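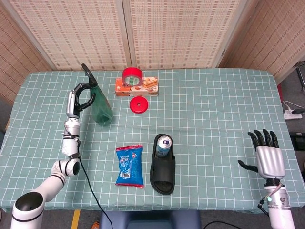

Nira spray bottle, dark green, with black trigger head.

Nira Trigger Spray Bottle, Green
Item 757
Capacity: 17 fl oz
Sold singly or in a pack of 4

Nira is our everyday spray bottle for the home, the small office and the plant shelf. We have it in the Jolitz shop since the first season, and it is still the bottle which our customers order again most often. It comes empty and clean. You fill it with what you need, you close the head, and you can begin.

The body is made from plastic in a dark green tone. The color is translucent, so you can look through the wall of the bottle and see how much is left. Many people ask us if the green is the same as on our old Nagano bottle. It is a little darker. If you have both at home, you will easily tell them apart on the shelf.

The shape of the body is rounded. Above it is the narrower neck, and this is where most people put their hand when they spray. The thumb and the side of the hand go around the neck, and two fingers stay on the trigger. For a smaller hand it can be more comfortable to hold the bottle a little lower, especially when it is full. We recommend that you try both ways with plain water first.

The trigger head

The head is black and you screw it onto the neck. Turn it until you feel that it is firm and then stop, because with too much force the thread can be damaged. The nozzle at the front can be turned between off, mist and stream. Mist is good for leaves and for ironing. Stream is for corners and for the place behind the faucet. When you get a new bottle, the first pulls of the trigger will bring only air. This is normal and the liquid will come after a few more.
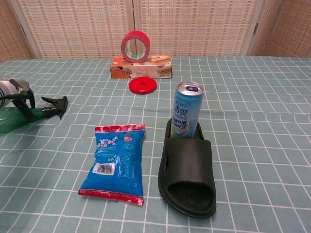
Nira on its side. The black trigger hooks downward and the nozzle points away from the body.

Lying or standing?

We get this question nearly every week. Please store the bottle standing. You can lay it on its side for a short time, for example in a bag or in a full basket, if the nozzle is turned to off and the head is well closed. For a longer time we do not advise it. A few drops can come through the nozzle, and on a good tablecloth this is not nice, particularly if you have something stronger than water inside.

Spraying is also best when the bottle is upright or only a little tilted. The tube inside reaches to the bottom, but when the bottle is almost empty and you tilt it forward, the tube can draw air. Straighten the bottle and pull again.

What you can fill in

Water, diluted dish soap, diluted vinegar, and most of the usual household cleaners when they are mixed with water as their label says. Please do not use bleach which is not diluted, paint thinner, gasoline, acetone or hot liquids above 60 °C. Never mix two cleaners in the bottle. If you change from cleaner to plant water, wash the bottle well and spray clear water through the head until no foam comes. It is better still to keep one bottle for each purpose. For this the pack of 4 was made, and it includes a sheet of blank stickers where you can write the content.

Cleaning

Body: warm water and a mild soap, by hand. Not for the dishwasher.
Head: fill the bottle with warm water, pull the trigger several times, then let the head dry apart from the body.
If the nozzle is blocked by lime, put only the front part in a cup with vinegar and water for one hour, then spray clear water.

Spare parts

The trigger head can be bought alone. It fits on the Nira and also on the Nillov, our taller bottle, which has the same neck. It does not fit on the old Nagano, where the thread is narrower. We are sorry for this, but we have a small number of Nagano heads left in the storeroom, so please write to us before you throw the bottle away.

In the box

One green bottle with the black trigger head already mounted
One short instruction leaflet
In the pack of 4: four bottles with heads, one sheet of stickers

Delivery and return

Orders that reach us before noon are usually packed in the same afternoon. You can return an unused bottle within 60 days. If the trigger does not work when it arrives, we send you a new head without cost and you do not need to send the old one back. A short message with your order number is enough.

Questions from customers

Can I use it for my hair?
Yes, with plain water. Set the nozzle to mist. Please take a new bottle for this and not one that had cleaner inside.

Is there another color?
At the moment only green. We plan a clear version for December, in the same size and with the same head.

My trigger has become stiff. What can I do?
Mostly it is dried soap. Rinse the head with warm water as written under Cleaning and leave it for the night. If it is still stiff in the morning, order the spare head or write to us.

Does the bottle stand well when it is empty?
Yes, on a flat surface. Outdoors in wind we would put some water inside.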